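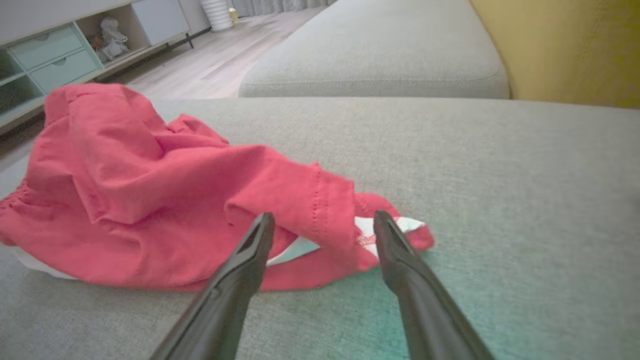 Cesis Stage and Screen Biographies: Data Card

Summary

Cesis is a collection of short biographical records for actors who have worked in both theater and film. Each record pairs a prose biography with a structured list of credits. The collection was prepared by the Talpur Performing Arts Archive for use in library catalogs, program notes and research on the careers of touring performers.

Current release: May 26, 2019
Records: 1000
Language: English
Maintainers: Maham Dogar (editorial), Sorin Anghel (data and tools)

Contents of the release

people.csv – one row per performer, with name, stage name, year and place of birth, and training
credits.csv – one row per role, with title, character, venue or studio, year and source code
biographies/ – one plain text file per performer, named by record number
sources.csv – the full list of printed and archival sources, with their codes
CHANGES – corrections made after the first release

Record numbers are permanent. When a record is withdrawn, its number is not used again.

Sources

Biographies were written by archive staff from theater programs, press books, published interviews and company payroll ledgers. Of the 59 program collections consulted, 36 are held by the archive itself. The remainder were read on site at other libraries and are identified by a separate prefix in sources.csv.

No text was copied from published reference works. Quotations from interviews are limited to one sentence and always carry a source code.

Editorial rules

A performer is included if at least one paid stage role and one screen role can be confirmed. Radio work is recorded but does not count toward inclusion. Understudies are listed only when a program slip or a stage manager's report shows that they went on.

Years of birth follow the earliest official document available. Where two documents disagree, both years are given in people.csv and the biography uses the word "circa." Many performers gave later years to the press, and these are kept in the notes column.

Marriages and children are mentioned only if the performer discussed them in a published interview. Health information is left out.

File format

All tables are comma-separated and encoded in UTF-8. Empty fields mean that the information was not found; the value "none" means that a source states there was nothing to report. Titles keep the spelling used on the original program, including accents. The Pundanik title list is used to link different names for the same play.

The files can be checked with the Grirex validator, which is included in the tools folder. Run it from the top folder of the release:

grirex check people.csv credits.csv

Known limitations

Regional touring companies are thinly covered, and screen credits before the sound era are incomplete. In 19 records the place of training is taken from a single press notice and should be treated with care. Television guest roles were added late in the project – users should expect gaps in the episode titles.

Corrections

Corrections may be sent to the editorial desk with the record number and a copy of the supporting document. Those received before the end of June will be considered for the next release. Living performers and their representatives may ask for changes to their own records at any time.

Terms of use

The tables may be reused without charge, provided that the archive is credited. The biographies may be quoted in part. Reprinting a full biography requires written permission from Maham Dogar.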